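Ajuda › Roupa de cama › Primeira utilização

Cobertor elétrico Goken: preparar a cama e ligar pela primeira vez

Antes de mais, obrigada por ter escolhido o Goken para as suas noites frias! Sabemos que apetece ligá-lo logo, mas peça a si mesmo uns minutinhos de paciência e leia esta parte até ao fim, de preferência com a cama já à sua frente.

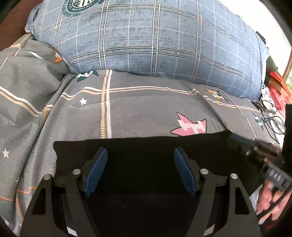
O cobertor fica sempre por baixo do lençol de baixo e por cima do colchão, nunca dobrado. Se usa um resguardo acolchoado, pode deixá-lo ficar, desde que esteja bem esticado.

1. Retire toda a roupa da cama e alise o colchão com a mão.
2. Estenda o cobertor com a etiqueta virada para cima e a ficha do comando do lado da cabeceira.
3. Prenda os elásticos nos quatro cantos. Nos colchões altos custa um bocadinho, é normal, comece pelos pés.
4. Encaixe o comando até ouvir o estalido e só depois ligue à tomada.
5. Faça a cama como de costume e escolha o nível 2 durante meia hora.

Nota: na primeira noite pode notar um ligeiro cheiro a tecido novo, que desaparece com o uso (areje o quarto de manhã e pronto!).

Cuidado: não use alfinetes, não ligue o cobertor enrolado e não o deixe ao alcance de animais que gostem de roer cabos. Desligue-o da tomada antes de o lavar.

Se a luz do comando piscar, desligue tudo, volte a encaixar a ficha e espere um pouco. Se continuar a piscar, escreva à Ülle Kairys, do apoio ao cliente, indicando o modelo 460 e a data da compra.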